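Five rules for a shared robot bench

August 2026

I promised to write down the rules we use when we calibrate cameras and arms, and I was slow with it. Imad Hamdan asked me for them in March, when he started at Kemeo, and I sent him only a short message. So this post is for him, and for other people who share a bench with students.

We began with a paper from Wouters, 79 pages. It is a good paper, but a new student does not read 79 pages before touching a camera. I took from it 5 rules and put them on the wall. The first rule is that a calibration has a date and a name. If the file has no name in it, we throw it away and do it again.

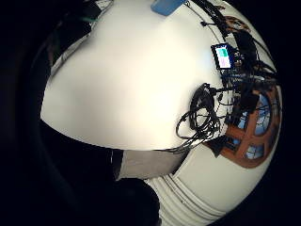

The second rule is about moving things. When a camera, a mount or a marker has been touched, even by accident, the old calibration is finished. I know this sounds strict. Last year we lost 2 weeks of recordings on the Trarutlow project, more than 1,000 of them, after somebody tightened a screw and did not tell it to the others. The screw was in fact loose, so he did a good thing, but he should have written it in the log.

Third rule: show the marker from many angles and at many distances. Beginners like to hold it flat in the middle, and the error number looks very nice, and later the arm misses at the border of the table. We ask for tilted positions too, and for the corners.

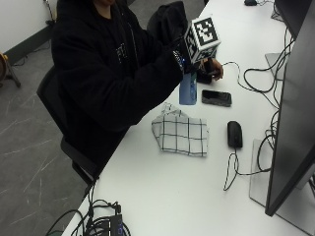 The fourth rule is about fingers. Hold the marker by the edge and keep the black border free. The detector needs the border, and a thumb over one corner can spoil a whole set. Juvo, our small checking script, rejects such pictures, but it is better not to make them.

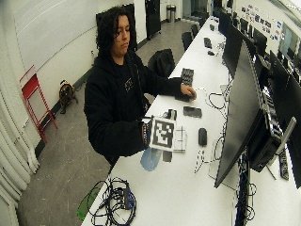

The fifth rule is the one I argue about most, and it says that the bench is cleared before the work starts. I have not won this argument. We still have a phone lying face up on the desk, a mouse next to the monitor, and a knot of black cables at the near end. A phone screen can reflect the lamps, and a cable can pull on something when a person leans over it. In the next version I want to write exactly what may stay on the desk, with a line of tape around the working area.

Imad thinks a sixth rule is necessary, about who is allowed to change the first five. I will discuss it with him when he visits. If your lab has its own list, please send it to me, also if it is only half a page.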